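Spring progress report on the Manzano Math Catch-Up grant
For our program officer at the Rarach Fund
Covering January through April

Hello again! You asked me to keep these shorter than the fall one, so I'll try, but it's been a busy stretch and I have numbers this time.

The quick version first. We set out to get extra math help to fourth, fifth and sixth graders in all 3 of our elementary schools, during the school day, without pulling anybody out of art or PE. At the end of April we had 343 students meeting with a tutor at least twice a week. That's up a good bit from the fall, when we were still hiring and Pernau Elementary didn't have a single tutor in the building until almost Thanksgiving. The target in the grant agreement is 590 by the end of next school year, and I still think we'll make it (ask me again in October).

On scores, please be a little patient with me. The district gives its own math check in the fall, winter and spring, and the spring results for sixth grade aren't back yet. Fourth grade looks the best. The kids who started tutoring in September moved up more between fall and winter than their classmates who weren't in the program, and the jump was biggest on fractions, which made my whole month. Fifth grade was flatter. I went through it school by school and the trouble is mostly at Grornden, where the tutoring block landed right after lunch and got eaten up by assemblies, picture day, a water main repair and state testing practice. Students there got a little over half the minutes we promised them. I've talked with the principal and the block moves to first thing in the morning starting in the fall.

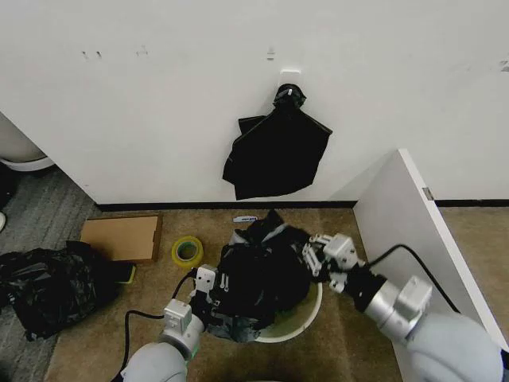
The other thing dragging on fifth grade is attendance, and moving the block won't fix that part. A kid who misses one day in ten misses tutoring at about the same rate, and then the tutor spends the next session catching up on the catching up. We started sending a short text home after two missed sessions in a row. Families have been really nice about it. I can't tell you yet if it's changing anything, and I'd like to keep it going for a full semester before I say so.

Staffing is better than I expected. We have 22 tutors on the payroll right now, most of them part time, and we only lost two over the winter (one moved away, one got hired as a classroom teacher at Pernau, so I'm counting that as a win). The pay bump you approved in January made a real difference. We had been losing people to the after-school program across town, and that pretty much stopped. Training is still two full days in August plus a check-in every month. The tutors told me the monthly meetings were too long and had too many slides, so now we spend most of the time looking at student work together, and people stay late to keep talking!
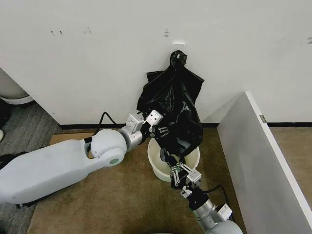 Money next. We're under budget on materials and over on substitutes, and with your okay I'd like to move the leftover from one line to the other before the fiscal year closes. The materials savings came mostly from printing our own fraction strips and number lines and skipping the boxed kits. Room setup has cost us next to nothing, too. We've kept it down to basics, and a black garbage bag hung from an adhesive hook on the wall with a white bucket on the floor under it is about as fancy as our furnishings get. The substitutes line is over because we covered classes so teachers could sit down with tutors and plan, and I'd spend that money the same way again. Teachers who got that planning time were a lot more likely to send us notes about what their kids were stuck on.

A few things I'm still working on. We don't have a good way to share tutoring notes between schools when a student transfers, so for now it's a spreadsheet and me. Spanish-language materials for sixth grade are thin, and I have a request in to the district curriculum office. And I owe you the parent survey, which went out late in April and is still trickling in.

For summer, we'll run a small four-week session at Pernau only, mornings from 8:30 to 11:30, with lunch after. Sign-ups open once the building schedule is approved. I'll send the sixth grade scores and the survey results together as soon as I have them both, and the budget change form is ready for your signature.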